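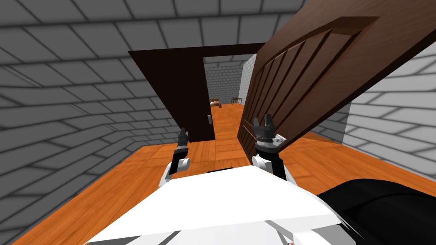

Paneled door, reddish-brown, open. Computer rendering.

Clandis Residents Association
Minutes, general meeting, November 6, 2025
Adams Room, start 7 pm

Quorum met, 18 households signed in. Apologies noted on the sheet. July minutes approved with one correction (item 4 should read "side gate" not "slide gate").

1. Parking on Skikudport Road
Long discussion. Visitor permits running out before the end of the month, same as last year. City has offered more permits but only if we give up the loading bay. Most people against. Two households said they never see the bay used, others said they use it every week for groceries. Vote: keep the bay, 11 for, 7 against. Secretary to write to the city and ask again about evening hours only.

2. Garden beds
Beds on the north side need new soil before spring. Quote from Batusis came in higher than expected, delivery is extra. Agreed to get a second quote. Tomato cages still in the walkway, owners please take them in. Hose reel leaks at the wall end. Someone has a spare washer, will bring it by. 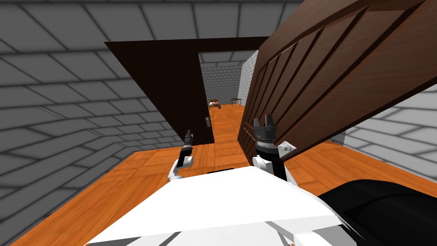 3 min read

3. Trash and recycling
Pickup moved an hour earlier. Bins out the night before from now on. Complaints again about pizza boxes in the paper bin, greasy ones go in the trash. Request for a bigger cardboard bin, cost unknown, carried over. Reminder notice to go up by the mailboxes in larger print this time.

4. Noise
Leaf blowers before eight in the morning. Agreed to ask the landscaping company for a later start. One resident would rather have them early and done with, noted. Drum practice has been moved to afternoons, thanks for that. No further action.

5. Winter potluck
Date not settled. Early December clashes with the school concert, later is bad for people traveling. Sign-up sheet going round by email, pick from 3 dates. Same rule for dishes as before, label anything with nuts. We need more serving spoons, lots of them went missing after the summer one. Music: small speaker only. Budget same as last year, passed with no objections.

6. Dues
Mostly in. Late ones get a letter, no fee this time. Question on whether dues could be paid quarterly. Some support but it means more paperwork. To be looked at after the new year with actual figures. Bank statement passed around and returned.

7. Any other business
Street light at the Skikudport corner still flickering, reported twice, report again. Lost cat posters can come down, cat is home. Request for a bench by the bus stop, probaly city land, need to check first. Book swap shelf is full, please take some before adding more. Neighbor asked if the newsletter could go out on paper aswell, yes if picked up from the mailbox area.

Actions
Letter to city re permits: secretary
Second soil quote: garden group
Recycling notice: secretary
Potluck email: social group, this week
Street light: whoever walks past it first, post the report number on the email list

Closed 8:40 pm. Next meeting in the new year, same room, date to follow by email. Corrections to these minutes to the secretary before then please.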